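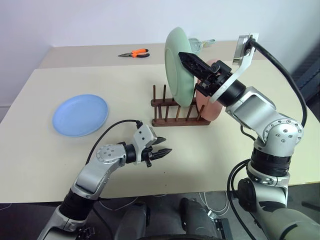
Unit 6: Can a Machine Do the Dishes Yet?

Course handout, Robots at Home and at Work
Read before lecture. Bring it with you, we will write on it.

Where we are

Last unit was all about factories, and you may have come away thinking that robots have been good at physical work for decades. They have, as long as the work is bolted down. A welding arm goes to the same point in space all day long, and the car body is there to meet it. This unit is where the floor drops out from under that picture, and it is my favorite part of the course!

The chore we will keep coming back to is the dish rack. It looks like nothing. Most of you could empty one while talking on the phone. But a round plate standing between thin wooden pegs asks for almost every skill we care about: seeing a curved edge, getting a finger behind it, squeezing enough and not too much, lifting along the right line, and putting the thing down flat somewhere else. In the photo at the top there is a green plate upright in the rack, with a gripper finger right up against its face. Keep that one contact in mind as you read. A good half of this unit is about what the machine has to know at that moment.

6.1 What makes a chore hard

People tend to rate chores by how tiring or boring they are. For a machine you need a different list. I use these headings, and you will see them again on the problem set.

Fit. How much room is there for error? A plate going flat on a table can land a hand's width off and no one minds. A plate going between two pegs can be off by very little before it rides up on a peg or tips over. Taking a plate out is usually easier than putting one in, and this is worth thinking through on paper before lecture. Draw the pegs from above, draw the plate as a thin bar, and see how much you can turn the bar before it touches.

Grasp. Where can the hand go? With two fingers you can pinch a rim. You can't cup a plate from underneath the way you do when you carry one to the table. A rim standing high above the pegs is a gift. When two plates stand close together, the finger that goes behind the first one has to share a gap with the second.

Sight. A camera mounted on the wrist sees the plate beautifully until the hand is nearly there, and then the fingers and the plate block most of what matters. A camera up at head height sees the whole table but loses whatever stands behind something else. In our photo the pink plate is partly hidden behind the green one. A person fills in the rest of the circle without a thought. The software has to do something to get the same answer, and we will look at what.

Touch. This is the big gap. You know a plate is slipping before you see it move. Many grippers know only how far apart their fingers are and how hard the motor is working. It is amazing how far people have gotten with so little.

Clutter. Real tables have other stuff on them. There is a pair of pliers on this one, orange and black handles, toward the back. The arm has to leave it alone and the software has to understand that it isn't a dish. A rule that says "pick up whatever is on the table" works fine until the table belongs to a person.

6.2 Two arms or one?

Students always ask why anyone bothers with a second arm. Try it tonight: empty your own rack with one hand in your pocket. You will manage. You will also notice how often the pocket hand wants to come out, to steady the rack, to take a plate from the other hand so you can change your grip, or to hold a stack while you add to it.

With 2 arms the machine gets all of that, and it also gets new ways to fail. The arms can hit each other. They can pull on the same plate in different directions. Somebody has to decide which arm goes first, and in a learned system that decision is buried in the examples it was trained on. We will spend the second half of lecture here, with the Bendik papers open.

6.3 How they learn it

There are a few main ways to get a plate out of a rack by machine, and the course reader has a chapter on each.

The old way is to write it down. Measure the rack, measure the plate, fix both in place, program the path. It is fast and very reliable, and move the rack a little and it is useless. Please don't look down on it. On a shop floor, where you own the fixture, it may still be the right choice.

The second way is planning from a model. The machine looks, builds a picture of where everything is, and works out a path that doesn't bump into anything. This handles a moved rack nicely. It struggles when the model is wrong, and with thin pegs and shiny rims the model is often a bit wrong.

The third way is learning from demonstrations. A person steers the arms through the job again and again, and the software learns to go from camera views to motions. The Grumow set that we use in lab has 413 demonstrations of rack and plate work, which sounds like plenty until you start sorting them by plate position. Then you find corners of the table that hardly ever come up. The Dredik set has over 3,000, with more kinds of dishes, and you will compare the two in Lab B.

What I love about this third way is that little habits come along for free. A careful demonstrator tips a plate slightly before lifting, to feel whether it is loose, and the learned motion may tip it too. Bad habits come along just as easily, so watch the recordings before you train on them. Watch them at normal speed first.

6.4 So, can they do it yet?

Short answer for your notes: parts of it, in a tidy setup, with someone nearby.

Longer answer. Ask three things about any demo you see.

How was it set up? A plain white table with even light is a kind place to work. Your kitchen counter at 7 p.m. has a window, a wet sponge, and a cereal bowl with a spoon stuck to it.

How many tries? One good run is a nice video. The Lukáč test, which we will use as our yardstick, asks for 1,000 attempts with the rack moved between each, and it counts a plate set down too hard as a miss. I think that is a fair standard. You would not keep a roommate who broke a dish every week.

What happens after a miss? This is the question I would ask first if I could only ask one. People fumble dishes all the time and recover so fast that we don't call it a mistake. A machine that can notice a bad grasp, back off, and go in again is worth more to me than one with a prettier first try.

I am hopeful about all this. A few years of teaching the unit have made me throw out old slides again and again, always the ones that said "not possible." I haven't had to throw out the ones that said "slow."

6.5 Shop floor next to kitchen

The same rack problem turns up in plants under other names. Panels stand in slotted carts. Trays go into ovens on rails. Glass sheets travel on edge. The shapes are close cousins of a plate between pegs, but the plant can do things that a home can't: buy one kind of cart, paint the slots a bright color, put up a fence, and hire a technician. For each example in the reader, mark which of these helps is being used. Then cross it out and ask what the machine would need in its place.

Problems for section

1. Using your sketch from 6.1, find the widest turn a plate can make between two rows of pegs before it touches. State the peg spacing and plate thickness you picked.

2. Choose a chore you did this week. Rate it under fit, grasp, sight, touch and clutter, one or two sentences each. Folding a towel is taken; I do that one in lecture.

3. A light blue plate lies flat on the left side of the table in the photo. Describe two ways a two-finger gripper might pick up a plate lying like that. Does the raised rim help?

4. A team reports that its system empties a rack every time. Write the five questions you would email them.

Lab B reminders

Sign up for a slot in pairs. Read the stop procedure before you come and be ready to say it out loud. Tie back long hair and leave scarves and lanyards in the lockers. Bring a plate from home if you like, any color, nothing you would be sad to lose. Lab reports go in the usual folder, with your plots labeled this time, please!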